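Why Blue Jeans Fade

By Everaldo Amaral
November 30, 2021

Most colored clothes stay close to the color they were when they were new. Blue jeans change a lot. The knees go pale, the pocket edges go white, and the back stays darker than the front. To understand why, you need to know two things: what the blue is made of, and how the cloth is put together.

The blue is a dye called indigo. A dye is a substance that gives color to threads or cloth. For thousands of years people got indigo from the leaves of certain plants. Today most of it is made in factories, but it is the same chemical.

Indigo has an unusual problem. It does not dissolve in water. If you stir sugar into water, the sugar breaks up into pieces too small to see and spreads everywhere. If you stir indigo powder into water, it stays as tiny solid grains, and those grains will not stick properly to cotton.

Dyers solve this with chemistry. They add other chemicals that change the indigo into a different form, which does dissolve. In this form it is no longer blue. It is a yellowish green. Cotton thread is dipped into a tank of this liquid and then lifted out. Oxygen in the air reacts with the dye, and the thread turns blue in a short time. The dye is now solid again, and it is stuck in the thread.

One dip gives a light blue. To get a dark blue, the thread has to be dipped and lifted out again and again. At the Lallance dye works, where I spent a week in September, the thread went through 5 tanks with time in the air after each one.

Even then, the dye does not go all the way in. It stays near the outside. If you cut a dyed thread and look at the end with a magnifying glass, you will see a blue ring with a white center. Dyers call this ring dyeing. When cloth rubs against a chair or a sidewalk, small bits of the outer thread wear away and the white center starts to show. This is the main reason jeans fade.

Now for the cloth. Denim is woven, so it has threads going in two directions. The threads that run the length of the cloth are called the warp. The threads that go across are called the weft. They cross at 90 degrees, the same as the corner of a square. In most blue denim the warp is dyed and the weft is left white.

In the simplest weave, each weft thread goes over 1 warp thread and under 1. In most denim it goes over 1 and under 2 or 3, and each row starts one step to the side of the last. This is a twill weave. It makes slanted lines, which you can see if you look closely at the leg of your jeans. It also puts more of the blue warp on the outside and more of the white weft on the inside - turn up the bottom of one leg and compare. 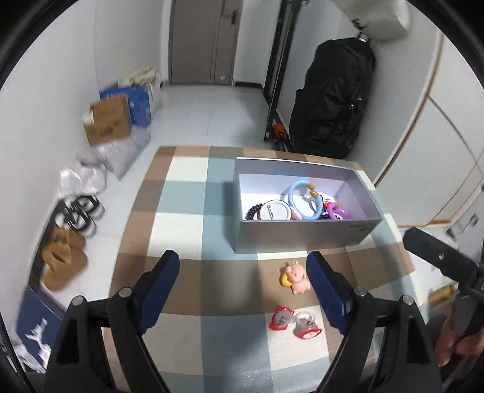
Places that bend or rub the most fade first. Knees bend. Hems scrape against shoes. The thick seams stick out a little, so the tops of the ridges lose their blue while the low parts between them keep it. Washing also removes dye, partly because wet cloth rubs against itself in the machine. Sunlight breaks indigo down too, but slowly.

Some jeans are sold already faded. Factories may tumble them with pumice, a light volcanic stone, or use enzymes, which are substances that eat away at the surface of the cotton. Lasers can also remove color in a set pattern.

To keep jeans dark for longer, wash them inside out in cold water and hang them up out of the sun.

Words to know
Dye - a substance that gives color to thread or cloth
Warp - threads that run the length of the cloth
Weft - threads that go across
Twill - a weave that makes slanted lines

Comments (3)

Deirdre Hegarty
We cut a thread from an old hem and my son found the white middle straight away. Does black denim work the same way?

Everaldo Amaral
Black denim is often dyed with sulfur dyes. It fades too, usually toward gray.

Asmaa Shawky
Could you do one on corduroy? My class asked how the stripes get there.

Most recent
How a Zipper Closes
What Is Wool Made Of?
Why Buttons Have Two Holes or Four
How Shoe Sizes Work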